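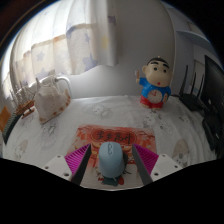
How often should mounted Platycerium be soaked during the winter months?
Once a week in a heated house, and once a fortnight where the night minimum falls below the growing range. The mount should be light in the hand before it is soaked again.

The above was put from the floor at the opening of the meeting and is entered first at the request of those who had asked for it in writing.

FERN AND EPIPHYTE GROUP – MINUTES OF THE NOVEMBER MEETING

Chair: Parveen Ansari
Meeting opened at 2.15 p.m.

1. Minutes of the previous meeting
Accepted with one correction. Under item 4, "Davallia" should read "Drynaria". The error affected the label list as well and both have been amended.

2. Matters arising
The hygrometer in the Fulter house has been recalibrated against the salt test and now agrees with the one by the door. Readings taken before the adjustment are to be kept in the log but marked as unreliable.

The question of the tap water was left open at the last meeting. Hardness remains too high for the filmy ferns. Rainwater will continue to be used for these and for all seedlings. Established Platycerium will go on tap water for one season as a trial, with the basal fronds checked monthly for deposits.

3. Spore sowing
Parveen Ansari reported on the spring sowings. Of 40 pots sown, 5 were lost to algae and have been discarded. The remainder carry prothalli and several show first fronds. Pots which had been covered with boiled water cooled under film were cleaner than those treated in the microwave, though the two batches stood on different shelves and the comparison is a weak one.

Members were reminded that P. bifurcatum and P. superbum should not be sown on the same day or at the same bench. Stray spore was found in last year's pots and the resulting plants could not be named with confidence.

Pricking out will start when the first fronds reach a workable size. Clumps are to be moved whole – single prothalli have not done well in previous years.

4. Mounting materials
Cork bark from Hovon was inspected. The pieces are flat and of even thickness but were delivered damp, and some had to be dried before use. Tree fern slab is no longer held in stock and will not be reordered. Cedar board was discussed as an alternative for large plants. It was agreed that wire should be plastic coated and that copper should not be used in any form.

Long-fibre moss is to be packed behind the shield fronds only. Several plants mounted in summer had moss over the growing point and two have since rotted.

5. Pests
Fern scale was found on the Drynaria near the north vents. Affected fronds have been cut off and burned. Oil sprays are not to be used, as they mark the fronds and strip the felt from Platycerium. Scale under the shields should be removed with a soft brush, and the plant kept apart until two clear inspections have been made.

Slugs were reported on the lower benches. No action beyond hand picking at night.

6. Heating and light
The Bangash heater was serviced and the thermostat replaced. The night setting stays as it was. Light at bench level was measured at midday on a clear day and came to 1,100 foot-candles at the south end and 675 at the north. The staghorns will be moved south for the winter and the filmy ferns left where they are, under the existing shade cloth.

7. Exchange of plants
The Lumotano nursery has offered divisions of Aglaomorpha in return for spore. The offer was accepted, subject to the plants being held in isolation on arrival. Spore packets are to carry the name, the source plant and the month of collection. Packets without all of these will not be sent.

8. Any other business
The bench rota for December was circulated. Members unable to do their turn should arrange a swap between themselves and enter it on the sheet.

Labels written in felt pen have faded again. Pencil is to be used from now on.

The next meeting will be on a Saturday, at the same time. Meeting closed at 4.05 p.m.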